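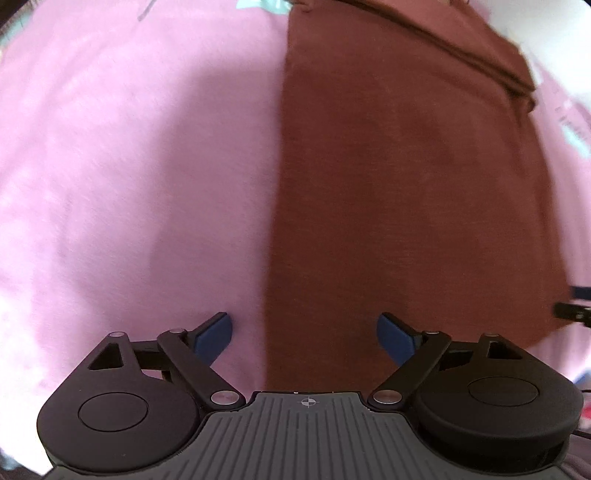 Figure 4-1. Brown cloth lying over pink printed fabric, with the gripper open beneath its lower end.

We use cookies to remember your language and the manual version you last read. Accept all | Manage settings

Search the Idatbridge manual Enter a word or error code Go

4. Setting up the cloth perception module

Welcome back, and well done for getting through the driver installation, which we know is the dull part. By now you should have Idatbridge running on your workstation and the wrist view coming through in the Live panel. In this section we'll teach the software to tell a garment from whatever the garment happens to be lying on, find its edges, and hand those edges over to the grasp planner. Set aside an unhurried hour for it the first time. People who have done it before usually get through it over a cup of coffee.

You'll be working with two programs. Idatbridge takes in the video and gripper data and keeps the clocks lined up. Zaranum is the perception package that draws the masks and edge lines. They're installed together but they keep separate settings, and a change saved in one doesn't show up in the other until you press Sync in the top bar. We mention this early so you don't spend your afternoon wondering where your changes went.

4.1 Before you start

Check that you have:

- a recording or live feed in which the garment fills a good part of the view
- the lens profile that matches your camera (see section 3 if you skipped it)
- the gripper mask file, normally saved as gripper_mask in your project folder
- write permission for the project folder itself

Note: If you're upgrading from the Pramcombe release, your old masks will open, but they were saved at a lower resolution and their outlines come out jagged. We'd redraw them. It's a few minutes of work and you'll be glad of it later on.

4.2 Masking out the gripper

The gripper takes up a lot of the wrist view, and it will be taken for part of the cloth if you let it. The mask tells Zaranum which pixels to leave alone.

1. Open your project and choose Perception > Static mask.
2. Pick a still in which the jaws are open.
3. Trace the ribbed gray body first. Stay just outside its edge all the way up, including the part with the small round marking near the top.
4. Trace the two black housings, left and then right. They bulge quite a bit toward the corners, so use the curve tool here and follow the bulge as you see it. Please don't straighten it by hand. The lens profile takes care of that later.
5. Trace the linkages and the blue finger pads as a separate layer, and name the layer "moving."
6. Set the layer type of "moving" to Follows jaw width.
7. Save, and press Sync.

Caution: Never merge the "moving" layer into the static one. With the layers merged, the software goes on hiding the place where the pads used to be, and the real pads show up in the next mask as two odd little blue pieces of clothing.

4.3 Choosing the garment and the background

Zaranum doesn't need to be told what kind of garment it's looking at, but it does want one firm hint about which region is the garment and which is the background. Fabric on fabric is the hard case. A pink sheet with a reddish-brown top on it looks like an easy pair to you and me, but the two are closer in hue than you'd expect, and bright light from one side will wash the pink out until it's nearly white.

1. Go to Perception > Regions and press New pair.
2. Click once in the middle of the garment, well away from folds.
3. Shift-click the background in at least two places, one in the brightest area and one in the dullest.
4. Set Hue tolerance to 23. That's the factory value and it suits most plain fabrics.
5. Turn on Ignore printed marks if either fabric has lettering or a pattern on it.
6. Press Preview. The garment should be covered by a single green region.

If the green spills over onto the background, lower the tolerance a little at a time and preview again. If it breaks up inside the garment, raise it. Deep creases often leave a thin gap, and you can generally close that with Fill narrow gaps — it's the checkbox underneath the preview, easy to overlook on a small monitor.

Note: Ignore printed marks works by size. Small tone-on-tone branding near a hem is skipped without any trouble. Large prints such as big flowers or wide lettering may need an exclusion patch, and you'll find those described in 4.5.

4.4 Finding the hem

Now we get to the part most people came for. The edge finder looks along the border of the garment region for a stretch that's long, fairly smooth, and has a line of stitching running beside it. When all of those agree, it marks the stretch as a hem and offers it to the planner.

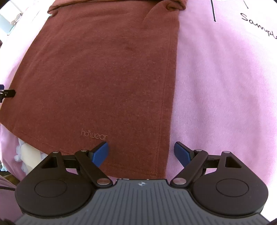 Figure 4-2. Maroon garment with a stitched hem and the printed mark "hd'wear" just above it. Jaws open.

1. Open Edges > Hem finder and select your region pair.
2. Set Stitch search depth to 41. The value is in pixels, measured inward from the border.
3. Press Run once. Candidate edges are drawn in yellow, with the chosen one in white.
4. Look at where the white line ends. It should stop at the corner of the garment and shouldn't wander up the side.
5. If it does wander, drag the round handle back to the corner and press Keep correction.
6. Repeat with a few more stills from the same recording, preferably ones taken from different angles.

You don't need many corrections. We've found that a handful spread across the recording does more good than a great many from the same few seconds, so skip along generously between stills.

The Confidence field in the lower right runs from zero to 100. Treat it as a friendly opinion. A high score means the border, the smoothness, and the stitching all agreed with one another, and it tells you nothing about whether the gripper can reach the place. Reach is the planner's business, and we'll come to it in 4.6.

Caution: Keep the arm in Hold while you're running the hem finder on a live feed. Accepted edges are sent to the planner straight away.

4.5 Collars, linings and labels

Necklines are trickier than hems. A neckline that has rolled open shows the inside of the garment, and the inside may be a different color altogether. Left to itself, the region finder sees a lighter patch and decides that the garment has a hole in it.

1. Go to Perception > Regions and open your saved pair.
2. Press Add inner surface and click on the lining or facing.
3. If there's a care label in view, draw a loose box around it and set its type to Label. You needn't be very exact.
4. Check that Count inner surface as garment is ticked.
5. Press Preview. The inner surface should be hatched in green and joined to the rest.
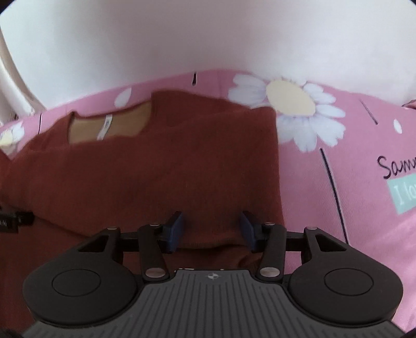
Once the hatching looks right, go on to the exclusion patches. You add these on the background side, over any large printed shape that keeps turning up as a candidate edge. Petals and thick pen-like strokes are the usual offenders. Draw the patch a little larger than the shape, let it run underneath the garment if it needs to, and give it a name you'll recognize next month. Patches belong to the fabric and stay with it when the view moves, so you only draw each one a single time per recording.

Users of the Mansour plug-in should turn off its own label detector before going further. Both detectors will otherwise claim the same label, and the log fills up with warning E-LBL until one of them is switched off.

4.6 Sending edges to the planner

1. Press Sync one last time.
2. Open Planner > Sources and tick Zaranum edges.
3. Choose Hem first or Collar first as the preferred grasp. Hem first is the gentler choice for knits.
4. Set Approach to Slow for your first few runs.
5. Press Simulate and watch the drawn path from start to finish before you release Hold.

If the path crosses the garment before it gets to the edge, go back to Edges and check that the arrow on the white line points outward. Click the arrow to flip it, then simulate again.

Save the whole set under File > Save perception profile. We suggest putting the fabric colors in the name, because "profile_new_2" won't mean much to you by the time May comes back around.

Related sections

3. Lens profiles and undistortion
5. Grasp planner: speed, force and approach
6. Reading the sync log
Moving your projects from Pramcombe
Mansour plug-in: known conflicts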